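Clunusholm Newsletter Scans: read me first

Plain-text copies of a village newsletter, Clunusholm Notes, typed up from paper originals. The set covers 32 issues. Files are UTF-8, one per issue, named by volume and issue number.

Contents
issues/ the text of each issue
index.csv title, page and subject of each article
fixes.txt changes made after first release 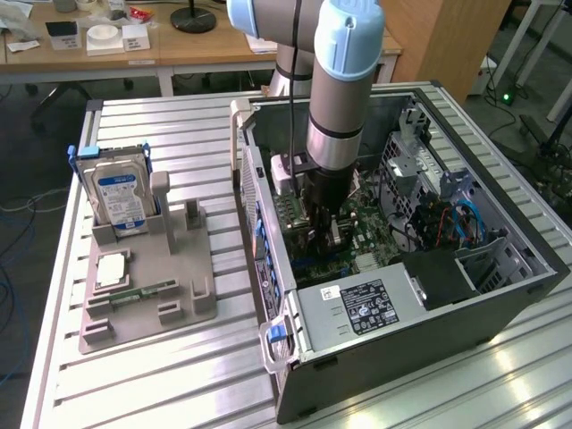
Spelling follows the print, mistakes included. Place names were left alone too, so Brasberg also turns up as Brassberg in the older issues. Hyphens at line ends were removed and the word joined. Advertisements are kept, with [AD] on the line before each one.

Known gaps
Page 4 of the December issue in volume 2 is missing from every copy we found. Almost 70 crossword grids were left out; their clues are in the text.
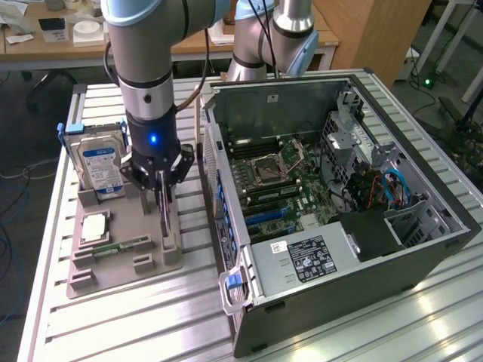

Tables of bus times on the Trarnport line were typed by hand and use tabs between columns. Open them in a text editor with wrapping turned off. Some spreadsheet programs turn the times into decimals. 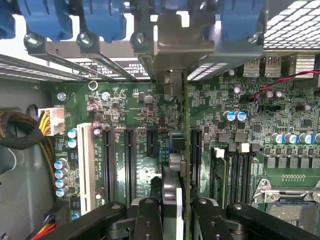 Can I reprint an article?
Articles signed by the editors may be reprinted with credit to Clunusholm Notes. For letters and poems, write to the Lumbantobing Print Archive first.

Sample entry
The header and opening lines of one file are given below.
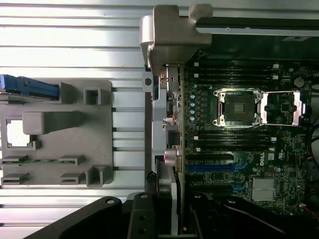

Vol. 3, No. 30, p. 4

The footbridge on the Brasberg path is closed until the new planks are laid. Walkers should use the lower road. Notices for the next issue may be left at the post office.

Version 2, April 2018
Fixed the column order in index.csv and restored two letters dropped from volume 1.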